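Protokoll der Projektbesprechung Netzberechnung Werdale

Ort: Besprechungsraum Bresach, zeitweise per Telefon
Beginn: 9:30 Uhr
Leitung: Graciela Quiroga
Teilnehmende: Projektgruppe Netzberechnung, Betriebsführung Werdale, Planungsbüro Leiva
Protokoll: Planungsbüro Leiva

TOP 1 Protokoll der letzten Sitzung
Das Protokoll wird ohne Änderungen angenommen. Offen ist weiterhin die Liste der Kabeltypen im Abgang Süd. Die Betriebsführung reicht sie nach.

TOP 2 Stand des Netzmodells
Das 20-kV-Netz ist in Flumolura vollständig erfasst. Beim Import der Altdaten wurden 11 Leitungsabschnitte ohne Längenangabe übernommen. Das Programm setzt in diesem Fall die Länge null ein und gibt keine Warnung aus. Die Kurzschlussströme an den nachgelagerten Stationen fallen dadurch zu hoch aus. Leiva hat die betroffenen Abschnitte im Modell markiert. Die Längen werden aus den Lageplänen abgegriffen und von Hand eingetragen.
Frau Quiroga weist darauf hin, dass bis dahin keine Ergebnisse aus diesem Teilnetz weitergegeben werden.

TOP 3 Transformatoren
Für die Ortsnetztransformatoren liegen die Typenschilder vor, mit Ausnahme der Station am Wasserwerk. Dort wird vorläufig mit der Kurzschlussspannung des baugleichen Nachbartransformators gerechnet. Der Wert ist im Bericht als Annahme zu kennzeichnen.
Die Stufenstellungen im Modell entsprechen noch dem Winterbetrieb. Die Betriebsführung liefert die aktuellen Stellungen.

TOP 4 Schutzkoordination
Die Kennlinien der Überstromzeitrelais im Umspannwerk wurden übereinandergelegt. Zwischen Einspeisung und Abgang Nord ist der Staffelabstand im unteren Strombereich zu klein. Zwei Varianten wurden besprochen: Anhebung der Verzögerung in der Einspeisung oder Umstellung des Abgangs auf eine stark inverse Kennlinie. Die Betriebsführung spricht sich für die zweite Variante aus. Leiva rechnet beide durch und stellt sie in einem Diagramm gegenüber.

TOP 5 Lastannahmen
Der Gleichzeitigkeitsfaktor für das Gewerbegebiet wird kontrovers diskutiert. Die Messungen vom August zeigen eine Auslastung des Abgangs von bis zu 65 Prozent. Der bisherige Ansatz liegt darüber. Beschluss: Der alte Ansatz bleibt für den Auslegungsfall bestehen, ein zweiter Lastfall mit den Messwerten wird angelegt.

TOP 6 Lizenzen und Datenablage
Die 8 Arbeitsplatzlizenzen reichen aus. Modellstände werden künftig nur noch im gemeinsamen Verzeichnis abgelegt, mit Kürzel des Bearbeiters im Dateinamen. Lokale Kopien sind nach Abschluss der Bearbeitung zu löschen.

TOP 7 Verschiedenes
Die Bezeichnungen der Sammelschienen weichen zwischen Modell und Übersichtsplan ab. Maßgeblich ist der Übersichtsplan. Die Umbenennung erfolgt zusammen mit der Korrektur aus TOP 2.

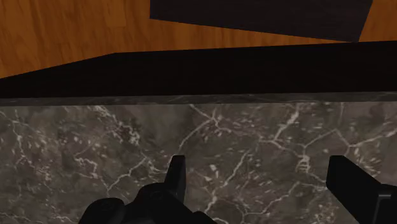 Der nächste Termin wird nach Vorlage der beiden Schutzvarianten abgestimmt. Ende der Sitzung: 11:45 Uhr.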